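Backstage at the Ekmont: an open day before "Gamov" opens

By Lefteris Mavromatis
March

The Ekmont Theater held its spring open day this month, and I went mainly for the rehearsal of "Gamov", the new musical based on the television drama of the same name. Doors opened at 10 a.m. and the first tour left twenty minutes later from the box office.

The theater seats 303, fewer than I had expected from the street. Visitors went round in small groups, starting in the costume room on the second floor. Most of the clothes for the first act were already on the rails with the actors' names pinned to the collars. The coats for the prison scene were still being altered, and a woman at the sewing machine told us the sleeves had been lengthened after the first fitting.

From there we went down to the stage. The set is mainly a hospital ward that turns into a railroad station in the second act. The beds are on casters and the cast moves them during the songs. Our group was allowed to push one across, and it was heavier than it looked.

Lakmal Hettiarachchi plays Jalter, the young surgeon who gives up his post to look for his brother. The character was a lawyer in the drama. Hettiarachchi sat on the edge of the stage and took questions for almost 50 minutes. He has been in television for most of his career and this is his first musical since drama school. He said the singing was going well and that the hard part was the operating scene, where he has to keep his hands busy through a whole duet.

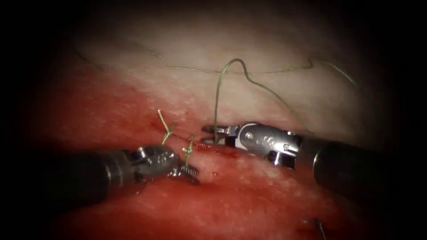

Hettiarachchi was asked whether he had watched the drama again to prepare, and he replied that he had stopped after 4 episodes. The stage Jalter is quieter, he said, and he did not want to copy another actor's way of speaking. He added that the lines about the brother were the ones he had asked the writers to keep as they were.

After lunch there was an open rehearsal of two numbers from the first act. The orchestra was not there, so they used a piano. "Night Shift" is a fast ensemble song and needed three starts before everyone came in together. The duet between Jalter and the head nurse, Christodoulou, went straight through. The director stopped them only at the end, to move the nurse closer to the window.

The lighting tour at 2 was full by the time I got to the sign-up sheet. I had coffee in the lobby instead and looked at the old posters, which go back to the theater's years as a movie house. The posters from the last few seasons are for sale at the counter.

Tickets for "Gamov" are on sale at the box office and by phone. The show runs through the end of May, with a matinee every weekend. The balcony has a clear view except for the two seats behind the pillar, and the box office sells those at a lower price.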